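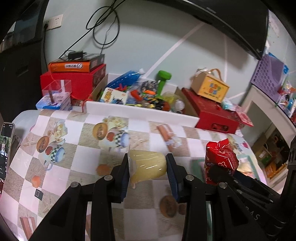

Triagem dos lanches

No período deste relatório, o projeto Clomimel recebeu e separou 1.178 embalagens individuais para os sacos de lanche das crianças. O número inclui o que ficou da entrega de março e as duas entregas novas do fornecedor Sastry. O trabalho continua a ser feito numa mesa comum, com a toalha aos quadrados com desenhos de comida, e os produtos são vistos um a um antes de entrarem nos sacos.

Os copos de gelatina foram a parte mais demorada. São macios e a película de cima é fina, por isso vão agora numa camada própria, sem peso por cima. Os copos com a película levantada são postos de lado e não contam para o total. Os rebuçados, também os de papel metalizado vermelho, servem para encher os espaços no fim.

Despesas

Da verba aprovada pela Ristgate, foram gastos até agora 2.264 euros. A maior parte corresponde à compra de bolos e bolachas; o resto é transporte e sacos de papel. Pagámos a segunda entrega com algum atraso, por um erro nosso no número da fatura, que já foi corrigido com o fornecedor. Não pedimos alteração do orçamento.

Variedade dos produtos

No pedido inicial tínhamos previsto só bolachas e pão doce. A variedade é hoje maior: pãezinhos redondos em embalagem transparente, bolachas claras e finas, wafers, bolos embrulhados um a um. Isto agrada às crianças, mas torna a separação mais lenta. As etiquetas são pequenas e ficam muitas vezes no lado de baixo, de modo que é preciso virar cada embalagem para procurar a validade. Decidimos deixar as embalagens espalhadas no meio da mesa até à verificação completa, e só depois formar os grupos.

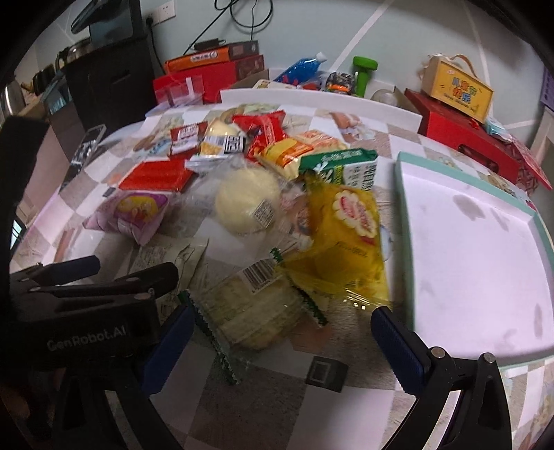 Na sua leitura da versão provisória, a Utmont observou que a variedade é bem-vinda, mas que cada saco devia levar uma lista dos ingredientes em português, pois algumas famílias perguntam por leite e por frutos secos. Pediu também que os lanches com chocolate não sigam nos meses quentes. Aceitamos os dois pedidos. A lista está a ser preparada e vai numa folha dobrada, dentro do saco - o modelo segue em anexo.

Próximo período

Estão previstos quase 100 sacos para a próxima distribuição. Falta confirmar com o fornecedor Sastry se a entrega pode chegar antes das 10 horas, para a triagem ficar terminada no mesmo dia. Se não for possível, dividimos o trabalho em duas manhãs.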